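Questions couples ask us before booking

How many guests can you photograph?
We have worked with weddings from two people up to 300. For more than 144 guests, Vasilis Angelovski comes as second photographer, and this is already in the price.

Do you travel outside Oltham?
Yes, very gladly. The first 20 miles are free. For Plallcombe we ask only for the parking cost, as the garden there has no free places.

When will we receive our pictures?
A small preview comes in the same week. The full gallery needs six weeks, or eight if your wedding is in June – this is our busiest month. 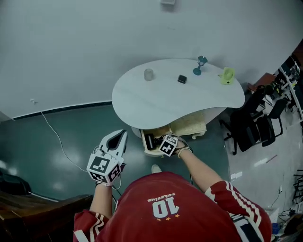 Can we choose which pictures are printed?
Of course. You mark your favorites in the online gallery and Gadisa Tilahun prepares the album pages from them. You can change the pages two times without extra cost.

What if it rains?
We bring clear umbrellas and we continue. If you prefer to be inside, the Dervishi hall has large windows on the north side and the light is soft until 5 p.m.

How much is the deposit?
The deposit is $888 for a full day and it is taken off the final bill. If you must move your date, we keep it for the new one – please write to us as early as you can.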